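Picking a storage array for Jastdale: my term project report
May 23, 2024

When Anouk Hoekstra (my supervisor, hi Anouk) handed me this project, the brief was one line long: find out whether the Jastdale campus should replace its old disk array with all-flash or just bolt on more spinning disks. I figured I'd read a few vendor papers, make a table, and have it done by December. Well, I'm still writing it up now, so that tells you how my planning went!

The first thing I did was throw out the datasheets. Every one of them quotes a peak number measured with tiny reads on an empty box, and our array is never empty and hardly anyone does tiny reads on it. So I asked Valdis Ozoliņš in IT if I could trace what our own servers do all day, and he said yes as long as I didn't touch production (fair enough). I ended up with 90 days of traces from the mail, file and database volumes.

After that I wrote a little replay tool, which I called Bralska. It reads a trace and plays it back against whatever storage you point it at. The first version was awful. It fell behind on busy mornings and then reported lovely latencies, which fooled me for a good two weeks until Valdis looked at my graphs and asked why the array got faster under load. I'd been starting the clock when the request was sent instead of when it should have been sent. Rookie mistake, but I learned a lot fixing it.

We had two loaner units to test, a Smits hybrid and a Fatari all-flash. I filled each one to a realistic level first, then ran the same trace on both. On the database volume the Smits peaked at 1,369 write operations a second before the queue started growing, and the Fatari got to 1,964. That's a decent gap, though a lot smaller than the brochures had me expecting. On the file volume I couldn't tell them apart for most of the day, and the nightly backup was limited by our network either way.
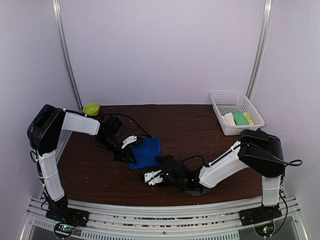 Figure 1. Two robot arms at a wood-grain tabletop, with a blue cloth between the grippers.

Snapshots were the messy bit. I took 200 of them on each unit and the Smits slowed down noticeably near the end of the run, but I only had time to do that test once, so please don't read too much into it. I'd also have liked to pull a drive mid-test and watch the rebuild. The loan agreement said no, and I asked twice.

My recommendation is to put the databases on flash and leave the file shares on the cheaper hybrid for now. Anouk thinks running two systems will be a pain to look after, and she may be right. Valdis would rather sort out the backup network first. I've put his notes in the appendix with the replay settings and the trace format, in case next year's student wants to pick this up.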